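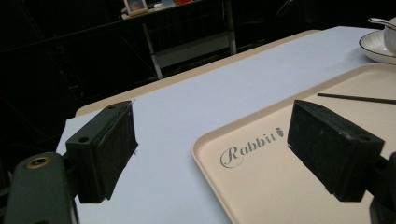

Chapter 4
The Academy at Stiltudia: How to Be Learned in a Small Town

Every hill town of a certain size once had an academy, and Stiltudia, which was never quite a certain size, had 2. The older was founded in December, after the harvest accounts were settled and the gentlemen of the town had nothing to do until the roads dried out. They wrote a charter, chose a motto in doubtful Latin, and spent most of the first winter arguing over who should sit nearest the fire. The minutes of that argument survive in full. The minutes of the first lecture do not.

This chapter looks at what such academies did, who paid for them, and why so much verse came out of them. Students who have read Chapter 3 will remember the court poets, who wrote for a single patron and were fed accordingly. Academy members wrote for each other. They could afford their own dinners, and the work shows it: it is longer, it is braver about grammar, and it rarely praises anyone outside the room.

The surviving register lists 155 members over the life of the academy. A good many appear only once, on the day they paid the entrance fee. Those who stayed took an academic name, usually a gloomy one. The Sleepless, the Thirsty, and the Unripe all held office. The Unripe held it until he was very old.

4.1 The Jomari Manuscript

Our best source is the bound volume known as the Jomari manuscript, after the house where it lay for several generations under a pile of tax receipts. It runs to 288 leaves and contains sonnets, a treatise on fortification by a man who had never seen a siege, and one complete tragedy. The tragedy, Nirka, tells of a queen who must choose between her city and her husband. She takes five acts to choose, and by the fourth the chorus has begun to repeat itself.

It would be easy to laugh at Nirka, and earlier critics did so at length. Read it with some patience, though. The author was trying to fit the rules of Greek drama to a language that had hardly been used for the stage, with few models to copy and an audience that talked. The messenger's speech in Act Three is very fine. It is printed at the end of this chapter, with the lines about the horse restored.

4.2 The Quarrel over Spelling

The second academy was born of a quarrel over the letter H. The Berisha faction, named for the palace where it met, wanted the letter dropped wherever it was silent. The older members held that it was silent out of dignity. Pamphlets followed, then a lawsuit, then a comedy in which both sides recognized themselves and were offended – the comedy is now lost, possibly with some help.

Behind the fuss lay a serious matter. Whoever settled the spelling settled which town's speech would count as correct, and printers in larger places were already making that choice for everyone. We turn first to the charter, and to what it says about dues.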